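Two-arm folding cell: left gripper drifts after a long run, right one is fine. Where do I start?

Asked in Setup and Maintenance

Hi all! I look after a two-arm cell that folds T-shirts on a tabletop, and I have to say it is the most fun I've had with a machine in years. We call it Morkow. White housings at the wrists, black two-finger grippers with long pointed jaws, cables looped outside the arms, shirt laid out flat between them. When it's good it's really good – it picks up a hem corner on each side and over it goes.

My trouble is on the left. For the first 15 folds or so both grippers land right on the corners. By fold 41 this morning the left one was coming down beside the hem and closing on table. The right arm never does it. I home both arms at startup, I clean the jaws, and I re-ran the table height routine in Flatico twice. It helps for a while and then the drift comes back, always toward the outside.

Things I've already looked at: jaw screws (tight), base bolts (tight), supply voltage (steady). I haven't touched the wrist cable because it was routed before I took over and I'm a bit scared of it!

Is this a calibration thing or a mechanical thing? And how often do you all recalibrate?

3 answers

Answer 1 (accepted)

Mechanical until proven otherwise, and I'd bet on the cable. A loop over the top of the housing is fine as long as it has slack through the whole wrist rotation. If it goes tight near the end of travel it tugs on the wrist a little every cycle, and whatever is slightly loose in there creeps.

Power down and lock out first. Support the arm so it can't drop, then turn the wrist by hand through its full range, if your model allows hand movement with the power off, and watch the cable the whole way. If it goes tight anywhere, open the clip nearest the elbow and feed 5 cm toward the wrist. Close the clip, repeat the check.

Then do the coupling between the wrist and the gripper housing. It's the part people skip when they check the jaw screws. Ours had backed off a hair and you couldn't feel it by hand, only with a dial gauge against the side of the jaw. Torque it to your manual's number, put a paint line across the screw head, and home again BEFORE you recalibrate. If you calibrate first you just bake the error in.

After that, run a full session and write down where each jaw lands on the same shirt every 5 folds. A slow creep means something is still moving. A sudden jump is more likely a lost step or an encoder.

Have fun with it, these two-arm setups are lovely once they settle down.

Answer 2

had same thing on a Skakby cell, was the table. two panels and one had walked. clamp them together and try again

Answer 3

Adding to both of the above, I'd check the tabletop and the arm bases against each other before the next run. Put a square of tape at each hem corner of a flat shirt, jog each gripper down to its tape with the arms at low speed, and note the offset. Do it cold, then again after an hour. You'll know quickly which arm is moving.

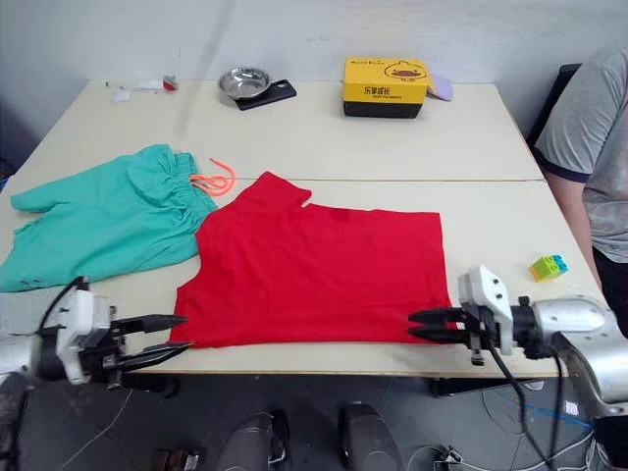 Štěpánka Gajdoš: I tried the tape squares on our Slanina pair and it's so much quicker than the full routine! One thing to add – use fresh tape each time, the old squares lift at the edges and the jaw tips catch on them. Mine was the coupling in the end, same as the first answer. Has the left side held since you tightened it?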